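Demonstration work (workplace automation)

Demonstration work is the name most shops use for the job of doing a task by hand, over and over, so that a machine can later be trained to do it. It's a pretty new kind of job. I've been keeping this article up since March, and I do the work myself, so please read it as written by somebody with sore thumbs and opinions!

In the kind we do, the worker holds a gripper in each hand and does the task through them. You squeeze, the jaw closes, and you pick up the sock or the cup or whatever it is that day. The white cubes with black square patterns are markers, and they let the software work out where each hand was. 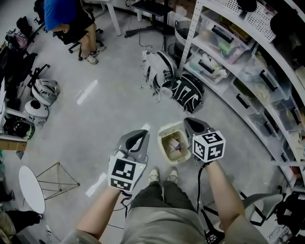 Urnmont Handwork Team, Training Floor

Where the name comes from

People here say "demo" for one run of a task, start to finish, and a "demonstrator" is the person doing it. Older articles from the factory world talk about "teaching" or "lead-through," where you grab the robot's own arm and push it along the path you want. Ours is different because there's no arm to push. You carry the grippers around with you, sit down wherever the task is, and get going.

What changed for the people

Before Urnmont started on this, our group packed and sorted by hand for a customer called Stedura. There were 19 of us. When automation was announced, everybody figured the jobs would just vanish (me too, I updated my resume that same night). What happened was messier. Six people moved over to demonstrations, 14 were left on the packing line, and then one of the six went back to packing, which is how you get numbers that don't add up if you read two different memos.

The day feels very different now. Packing had a rhythm and you could chat through it. Demonstrating is slower and takes more attention than I ever expected, since a sloppy grab gets recorded right along with the good ones. You also sit a lot more, and there's plenty of waiting between runs. My record for one shift is 198 demos, all of them small pickups, and I wouldn't want to do that again.
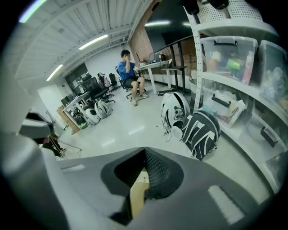

Kostov sees it another way, and asked for it to go in the article: the waiting is still paid time, the old line wore out people's backs, and anybody who misses the chatting is remembering only the good days. Fair enough! I've left my part the way it was and put that in next to it.

Skills and training

New people get the hang of the grippers quickly. The hard part is unlearning shortcuts. With bare hands you nudge things with a knuckle or pinch two items at once, and with two fingers on each gripper you have to plan it out. Watch your cables too, especially if you like to turn around in your chair.

The Jelínek method (that's what we call it on the floor, I don't know if it's used anywhere else) is to do the task three times in slow motion before recording anything. I think it helps. Other people think it's a waste of a morning.
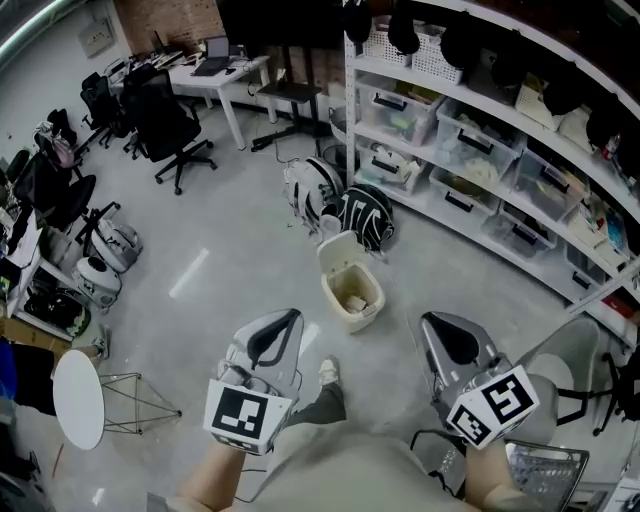

Working from a chair, one gripper in each hand.

Pay and open questions

Pay is the touchy subject. Demonstrators at Urnmont started on the same rate as packers, and a lot of us feel the rate should be higher, because the recordings keep getting used long after the shift is over. Management's answer so far is that it's hourly work like any other hourly work. There's also the question of who gets credit when a trained machine goes into service, and whether the people who taught it get first pick of the jobs that come with it, like checking its work or stepping in when it gets stuck. 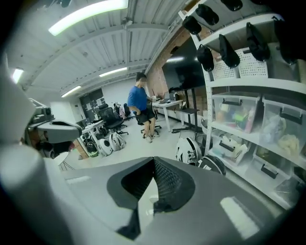 Then there's the big one, which is what we do when a task is "finished" and no more runs are needed. So far a new task has always come along, and sometimes the old one comes back too, because the customer changed a box or a label and the machine needs fresh examples. I find that kind of comforting, but I wouldn't plan a mortgage around it.

See also: Lead-through teaching; Hand tools; Packing line; Job rotation

Last edited Aug 26, 2021. The section on pay still needs sources, so if you have a copy of the first rate sheet, please add it.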